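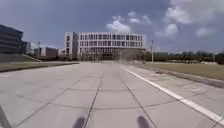 The long concrete straight up to the white building.

Last updated: 21 September 2024

I bought the Burkon folding kick scooter in January, mostly for the trip between the bus stop and my office, and I'm still grinning every time I unfold it. Most reviews test these things on smooth tarmac. My stretch is all big concrete slabs, with a joint to cross every few seconds, and that sort of surface shows up a bad scooter in no time.

My old Trasstead used to rattle my teeth at every joint. The Burkon just goes tick, tick, tick and carries on! The wheels are softer and a good bit bigger, and I can ride the whole straight with my bag on and not feel it in my wrists. It tracks beautifully too - I pick the painted white line on the right and follow it all the way up with hardly a nudge on the bars.
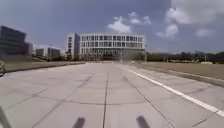 Do watch the long seams, the ones that run the same way you're going. Get a front wheel along one of those and you'll feel it twitch. I keep to the middle of a slab now and it's been fine.

The fold takes one foot and one hand. The brake squeaked for the first 2 weeks, then stopped by itself. Marleny Taipe from upstairs borrowed mine for a lunch break and ordered her own that evening, in green.

Grumbles: the stand is too short and it tips over on grass, and the grips get grubby. I'd still buy it again tomorrow.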